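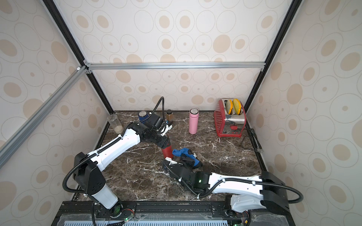

Last changed: June 2020

Two arms, one table: does a changing background help a learned policy?
Student project report, Malside robotics laboratory

Summary

In this project I studied how the look of a workcell affects a policy that is learned from demonstrations. The policy controls two arms which work over the same table. I trained the same network on two sets of demonstrations. In the first set the background was always the same, and in the second set the background was changed many times. Then I tested both on a background which neither had seen before. The second policy was clearly better in the new background, but it was a little slower to learn, and for one of the tasks I could not find a real difference. The report explains the method, the results and what I would do differently.

1. Why I chose this question

When I joined the Imemau project in October, the group already had a policy that could wipe a table and move small kitchen objects. It worked well until the wallpaper behind the table was replaced. After that the left arm often stopped above the wrong object, or closed the gripper too early. Nothing in the arms or in the task was different. It seemed that the network had learned something about the wall together with something about the task.

This is a known problem and I do not claim to discover it. Many authors solve it by changing the images in software, for example with random colours and random crops. I wanted to know how far one can go with real changes only: paper on the walls, a different table top, different objects standing near the work.

2. The workcell

The cell is called Bunden. It has a frame of aluminium profiles, with the back wall and both side walls covered with patterned wallpaper. In the cell as it is shown at the top of this page, the paper is cream with beige and tan ovals and dots, and the work surface is a dark brown marble with white and grey veins. The two arms are fixed at the front, one on the left and one on the right, so their working areas overlap in the middle of the table. The small circuit boards sit next to the bases.

The overlap is useful, but it makes the work difficult. When one arm reaches to the back and the other stays low over the cloth, as in the photograph, the links can hide the objects from the camera. The blue cup, for instance, is partly behind the wrist of the left arm. A policy that looks at one image only must guess what is behind. I therefore gave the network a short history of images.

3. Tasks

I used three tasks.

Cloth: one arm grips a cloth near the middle of the table and folds it once.
Canister: the left arm takes an upright canister and puts it near the back wall.
Both: the two tasks above are done at the same time, one with each arm.

Other objects stand on the table and must not be touched. I call them distractors. They are ordinary kitchen things – a jar, a cup, a bottle, a toaster with bread in it. The toaster was the most useful distractor, because its red side looks similar to the red canister when the image is made small. In early tests the gripper went towards the toaster several times, and I decided to keep it in the test layout for this reason.

4. Collecting the demonstrations

All demonstrations were made by teleoperation. I recorded 2329 demonstrations in total, and all of them were checked by replaying the images. If the operator had touched a distractor, or if the cable of an arm had pulled something, I took the demonstration out before the total was made.

For the fixed set, the wall, the table top and the distractors were the same from start to end. For the varied set I used eight wallpapers and changed the distractors each time the paper was changed. The two sets were made equal in size for training by leaving out demonstrations at random from the larger one. The cream paper and the brown marble were kept away from both sets and were used for testing only.

Changing a wallpaper takes 12 minutes if the panels are prepared before. At first I glued the paper directly to the walls, and this was a mistake, because it came off in pieces and left marks which were visible to the camera. Later I put the paper on thin boards that can be lifted out.

5. Training

The network is the one that was already used in the group, and I did not change its size. It takes the images and the joint positions, and it gives the next joint targets for both arms together. I used the same learning rate, the same number of steps and the same random seeds for both sets. No colour changes were applied in software. The training code is based on the Athanasiadis library, which is our internal tool for recording and replay, and I added only the part that reads the two arms with one clock.

6. Results

Each policy was tested 49 times in the new background for every task. A test was a success when the object was in its target area, or the cloth was folded, and no distractor was moved.

On the canister task the varied policy was much more reliable. The typical failure of the fixed policy was that it moved to the correct side of the table and then stopped too high. The varied policy failed more rarely, and mostly because of a bad grip.

On the cloth task the two policies were almost equal. I think the reason is simple: the cloth lies flat and near to the arms, so the wall fills only a small part of what matters. However, I have not measured this, so it remains a guess.

On the combined task both policies became worse. The varied policy was still better, but here the arms sometimes waited for each other without need. This happened also in the old background, so I do not believe it is connected with the wallpaper.

7. Limits of the work

There was only one new background in the test, and it differs from the training backgrounds in the wall and in the table top at the same time. I cannot say which of them caused the greater difficulty. Also, the light was kept constant. In a real kitchen it would not be.

The distractors and the wallpapers were changed together, and this was a weakness in my plan. A better plan would change one of them at a time, even if it needs more recording hours.

8. Next steps

I would like to repeat the test with the marble kept in training and only the wall changed. The boards with the eight papers are stored beside the cell, with the number of each paper written on the back. The recording settings are in the same folder as the demonstrations, and the list of removed demonstrations is there too.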